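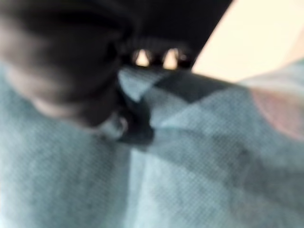
Close-up over fabric

Home Shop Casebooks Forms Refills Contact

2 min read

The Avik Steward's Casebook

If you've ever been a workplace rep, you know how it goes. A member catches you by the time clock, tells you something important, and you write it on whatever is in your pocket. Three weeks later you're in a meeting with management and the note is in your other jacket. We made the Avik for those of us who have lived through that more than once.

It's a bound book of 300 numbered pages, with space for 40 grievances from first conversation to final answer. Each case gets the same run of pages: who came to you and when, which part of the contract you think applies, the names of witnesses, and a good wide column for deadlines. The deadlines column got wider after Ludmila Vlček, who was chief steward at the Orton bindery for 16 years, mailed our first version back to us covered in pencil. She was right on nearly every point, and we're still grateful to her!
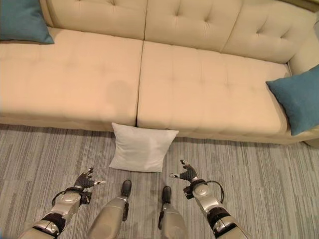 The paper is heavy enough for a fountain pen, and the numbered pages matter more than you might think, especially if a case goes to arbitration and someone asks whether anything has been taken out. There are 2 ribbon markers (one for the case you're on, one for the index at the back) and a pocket inside the cover for loose statements.

Kiros Kahsay at our Goodall workshop binds each batch, and he'll happily put your local's name on the front if you send it along with the order. Allow a little extra time for that in March, when so many newly elected stewards are getting started.

The Avik doesn't come with contract language or legal advice - every local's agreement is different, and your own staff rep will know yours best. Please keep it locked up when you're off shift, too.

Made by Zidelura. Refill indexes and plain covers are sold separately, and locals ordering for a whole stewards' council can write to us for a group price.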